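Questions from the packing staff about the Hotus project

Why is Gritport doing this now?
The gift packing at Tarkside is almost all hand work. Last season we closed 609 fabric bags in one day with 8 people, and many of us had sore wrists in the evening. The company wants to know which part of this work a machine could take over.

Will I lose my place?
No permanent contract ends because of Hotus. The agreement is in writing and a copy hangs beside the time clock. For seasonal contracts, the decision comes in February, and we cannot promise more than this.

What must I do with the hand-held grippers?
You do the usual packing, but you hold the bag with the grippers and not with your fingers. The movements are recorded, and the robot later learns from them. Soft fabric is the most difficult material. Take the bag by the neck, between the two pads, and press only as much as you need.

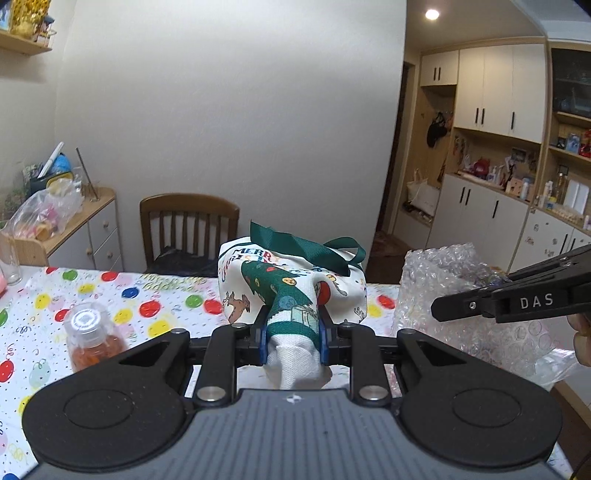 Nives Bassi asked whether a slow packer should record at all, or if the robot will then learn to be slow. Please record at your own speed. The project team can change the speed afterwards, but they cannot repair a movement made in a hurry.

How long is one session?
It takes 37 minutes, and then you return to your normal work. The session is paid as working time.

Who can see my recordings?
Only the project team. They are not used for evaluating your work, and your supervisor does not receive them.

Can I say no?
Yes. Tell Katherine Sánchez before 10 in the morning, so that she can change the list. You do not need to give a reason.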